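Organizing > Kids and crafts

Small play pieces keep ending up all over the table. How do you sort them?

Asked by Martim Neves, 14th January

We have one dark table in the living room and it gets used for everything. My two kids leave play utensils, cubes, paper and small toys on it, and by dinner it all has to go somewhere. Right now I sweep it into one big bin and the next day they dump the whole bin out again to find one spoon. I tried a divided tray from Skukiris but the sections are too shallow and the long things stick out and tip it over.

What I have on hand is mostly paper cups, the plain white kind, and some card.

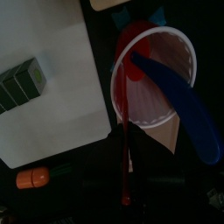
The cups are fine for a spoon or two but they fall over when anything long leans on the rim. I would like something the kids can put away themselves, ages four and six. Shelf space is 17 inches wide. I don't want to spend more than 40 dollars.

3 answers

Bleddyn Mostyn
Sort by length first and forget about color or what set it came from. Long pieces with handles go upright in something heavy. A crock or a wide jar works, or keep the paper cups and set one inside another with a handful of dried beans in the bottom one. Cubes go in a low open box where they can be seen. Paper and card lie flat in a tray under the box – if you stand them up they curl.

For the labels, draw the thing on the front. A four-year-old won't read "utensils."

Measure the shelf depth too before you buy anything. I forgot and had to return two boxes.

Adom Nyarko
just use a shoebox

Dong-geon Seok
Agree with Bleddyn on the heavy container. We use a Jemov pencil pot and it has stayed upright so far. I would skip the beans with kids that age, mine had them out in a day. A flat stone glued in the bottom does the same job.

The other thing that helped was having fewer pieces out. Half of ours is in a closet and we swap it in June.

Comment from Martim Neves: Thanks. Going with the pot and a low box. Will look at the depth tonight.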